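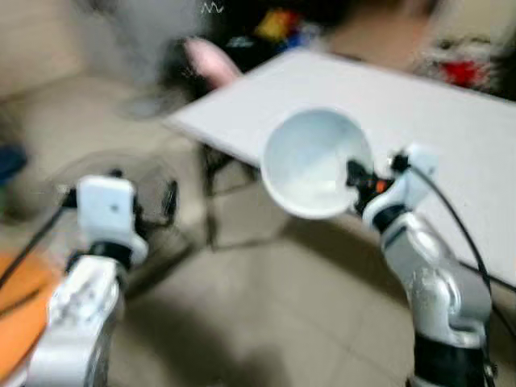 According to one reader, I was daft to ring Marnel in the first place, and I should have put the whole claim in writing. Fair point! I'd only wanted to know why my home insurance excess had gone up to £500 at renewal, and I got 70 minutes of hold music for my trouble.

The roof repair came to £1,098, so I'm still claiming — just by email this time, with both quotes attached. Zatero wanted less for the year but their storm cover left out fences and gates, and ours has gone over 2 winters running. Has anyone else had a letter about the new excess? Mine came in October, second class.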